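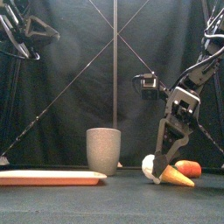 Sorting play food: notes on the second pass

2023-08-22

The play food drawer was last sorted in January, and the system chosen then did not hold. It grouped everything by meal: breakfast, lunch, dinner, dessert. Ice cream cones went in dessert. Carrots went in lunch, or in dinner, depending on who was putting them away. By spring the carrots were in every compartment and the labels had stopped meaning anything.

For the second pass I dropped meals and sorted by shape. The criterion is how a piece behaves when it is put down on a flat surface. Tapered pieces, such as cones and carrots, lie on their sides and tend to turn around the narrow end if pushed. Round pieces roll until something stops them. Flat pieces stay where they are. That gives three groups with very little overlap, and a child of four can apply the rule without reading anything.

Li-hua Lam objected that a cone and a carrot have nothing in common as food. True, but they take up the same kind of space. Two tapered pieces stored head to tail use less width than two stored the same way around. With the wide ends all at one side, the tray bulges there and the narrow side is wasted.

I have been using 25 pieces as the working set. The full collection is larger and most of it never gets played with, so the rest went into a lidded box on the top shelf. The box is a Geltavari, the medium size, and the lid needs a firm push at both ends before it seats.

Bowls are a separate problem. A bowl is both a toy and a container, and the previous system ignored this. If a bowl is stored empty it wastes its own volume. If it is stored full, whatever is inside gets treated as belonging to the bowl, and you end up with a bowl of carrots that nobody will split up.

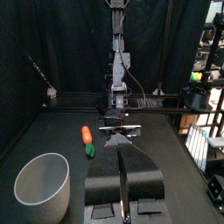
My current rule is that bowls are put away empty and last. The carrots go down first, leaves toward the front of the tray, and the bowl goes beside them. Leaves toward the front matters more than I expected. The green end is the easiest part to recognize from above, so a carrot can be told apart from the other tapered pieces at a glance, even with the tray only partly pulled out.

A light gray bowl is also easier to find against a dark liner than against a pale one. The drawer came with a white liner. I replaced it with black felt from Oddsson, cut 5 mm short on each side so that it would not ride up at the corners. The first piece I cut to the exact inside dimensions and it buckled as soon as the drawer was closed.

Drawer measurements, for anyone with the same unit: 407 mm wide inside, and 11 cm of usable height under the front lip. Standing cones upright in a rack was the original plan. I gave up on it because the rack raised them too far and the scoops caught on the lip. On their sides they clear it easily.

Cleaning is done by group as well. Smooth pieces get a cloth and warm water with a little dish soap. Pieces with surface texture, which includes anything with a waffle pattern or a bumpy skin, need a soft toothbrush. Work along the grooves, rinse, and leave them on a towel overnight before they go back on felt.

Hoi-yan Poon asked whether the shape groups would survive a new set being added. I don't know yet. The pieces most likely to break the rule are bananas, which are curved, tapered at both ends, and rock when put down. For now they are in with the tapered group and take up more of the tray than they should. I will try a narrow divider along the left side next.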